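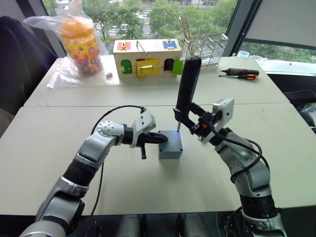 Small grey box on the front table, candy jar in its bag at the back

Ticket 116, Pindcombe workshop
Opened by: Zawadi Swai
Status: open

Hello again, and thank you for being so patient with me! It's the lid on the little grey box. One corner still won't sit flat after 10 tries, and I've been as gentle as I know how. Mutiso suggested leaving it closed for up to 30 minutes, so I did, and had my tea, and it popped right back up.

Could you send 2 spare lids? I'm at the bench until four if you'd rather call.

Warmly,
Zawadi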